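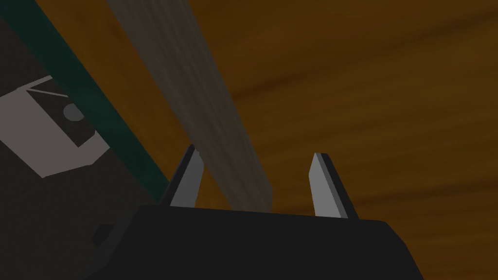
Zihan Lü: nope, I'd sand it first. Paint over old varnish peels, ask me how I know.

nilard_fan
I never sand! Two coats of Birnico primer on my dresser and it's held up 4 years - kids and all.

Zihan Lü
Then you got lucky with the finish. Mine came off in strips by January.

Yutong Cheng
OP again. I've got 9 drawer fronts to do, so I'm really hoping for no sanding lol. Went bold on color. 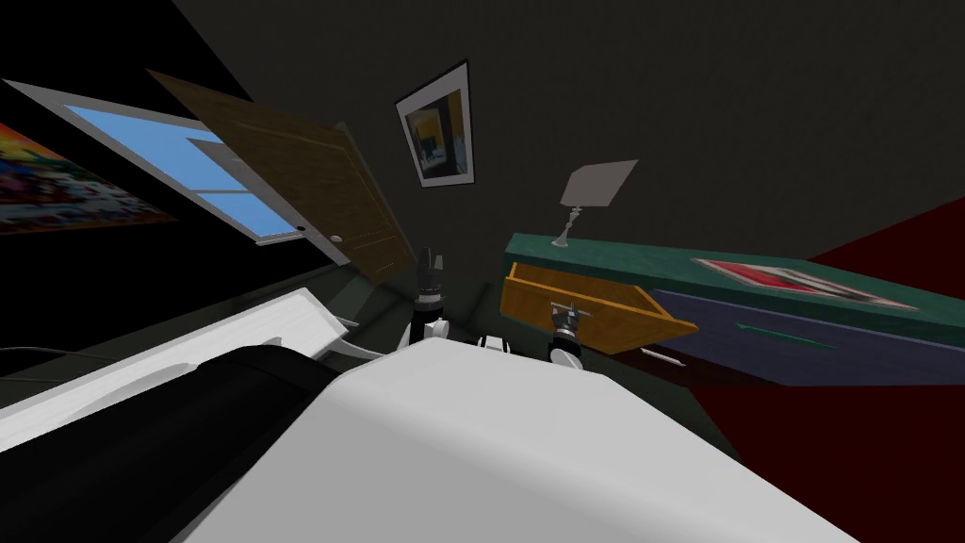

Orange drawer, open

nilard_fan
Love orange! Give it a full day between coats.

Zihan Lü
Still say sand. 30 minutes with fine grit - put a podcast on and go.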